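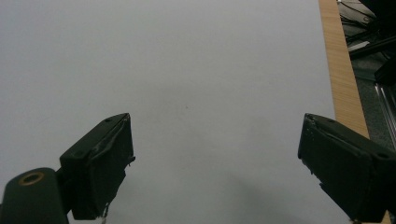

Wiping the Board: My Project Report

Search this site... Go

March 13, 2020
By Sarahí Orozco
2 min read

So my project for this term was about cleaning a whiteboard, and yes, my roommate laughed at me for a full week. But I got really into it! The question was simple: does the way you move the sponge change how clean the board ends up? I called the project Window, after my grandmother's rule that you wipe everything the way you wipe a window, top to bottom and then across.

I compared two ways of wiping. The first was the Window way. The second I named Conus (after the snail shell), and it's a spiral that starts in the middle and works its way out. My lab partner wanted to call it "the swirl" and I still think mine is better.

For each try I scribbled on the board with a Sadivik marker, let it sit for a minute, wiped, and then looked for leftover marks with a desk lamp held low to the side. I did 200 wipes the Window way and 201 with Conus, because I lost track near the end and did an extra one. I left it in. All of it took about 335 minutes, not counting breaks, and my shoulder knew it.

We laid the board flat for the wiping part. On a wall the sponge kept pulling downward and I pressed way harder at the top than at the bottom, so the first day of results went in the trash.
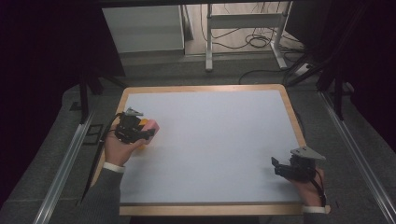 The board lying flat, with the pink and yellow sponge-like block on the left.

Window did better along the edges. Conus was great in the middle, but it kept missing the corners (a round path on a rectangular board, I should have seen that coming). The most annoying leftovers were the tiny dots where I'd set the marker down too hard. Both ways missed those about equally often, and I ended up going back over them with one short rub.

Professor Valcárcel asked if I'd checked how hard I was pressing, and I hadn't, so that's a real hole in this. I also used the same sponge for too long. If I get to keep going in the fall I want to swap it out every 20 wipes and try a smaller board.

My data sheet is in the class folder under Window, second tab. The first tab is the wall day, please ignore it.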